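Toltness Toy and Game Library - where we are at the end of March

Hi Sheldon,

You asked for something short this time and I'm going to try, but a lot has happened since the winter note, so bear with me!

The big news is that the sorting is past the halfway mark. We started with 1,378 items on the old card list (plus whatever was hiding in the back closet, which turned out to be mostly puzzles), and as of this week 901 of them have been checked, cleaned, bagged where they need it and put into a bin. Your grant paid for the bins, the labels and the two long shelving units from Broltum, and I can't tell you how much nicer it is to work in that room now. You can walk from the door to the window without turning sideways.

Most of the sorting gets done on the big wood table, one bin at a time. We tried having three or four going at once back in January and it was a mess - doll shoes in with the train track, a whole bag of dice that I still haven't found a home for. So now a bin comes to the table, gets filled, gets its card, goes on the shelf, and then we start the next. Slower on paper, but we stopped redoing things.

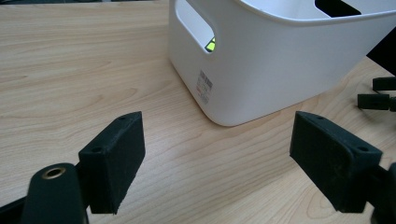 We went with plain white plastic for nearly all of them. I know the proposal said clear bins, and I should explain the change since it's your money. The clear ones we tested in the fall were brittle at the corners, and two of them cracked the first time they were stacked full. The white ones have handle holes you can get a whole hand into, the corners are rounded, and they came in under the quote, which left us $340. I'd like to put that toward lids for the top shelf if that's all right with you. Let me know either way, I haven't spent it.

The one thing I'd do differently is the factory stickers. I figured we'd peel them all off before the bins went out on the shelf and it eats up a whole afternoon, so I've told everybody to leave them alone and put our own card on the opposite side. Looks fine to me.

Lending has been open two mornings a week through all of this. Families from Menddale have started coming over as well, now that their own library has dropped its toy shelf, and they go straight for the building sets. Those are the bins that come back short, of course. We now weigh a building set when it goes out and again when it comes home - I borrowed a kitchen scale for it - and that catches most of the missing pieces without anybody sitting there matching them up against the booklet.

Things that are behind: the online list. I said it would be up by now and it isn't. The spreadsheet is in good shape but the photos aren't done, and I'd rather have both go up together. Also the board games. We've left those for last, all of them, and I'm a little scared of that corner.

On the money side we have $400 left in the supplies line, not counting the bin savings above. That should cover zip bags, card stock and a second label printer cartridge through the summer. The shelving is paid in full and I've sent the Broltum receipt along separately.

Next up is the Talavera room, the small one across the hall, where the dress-up clothes and the puppets live. I'm hoping to have it emptied and repainted before school lets out. If you want to come see the place before then, mornings are best, any time after nine. Bring the kids, we have plenty that needs testing!

More in June.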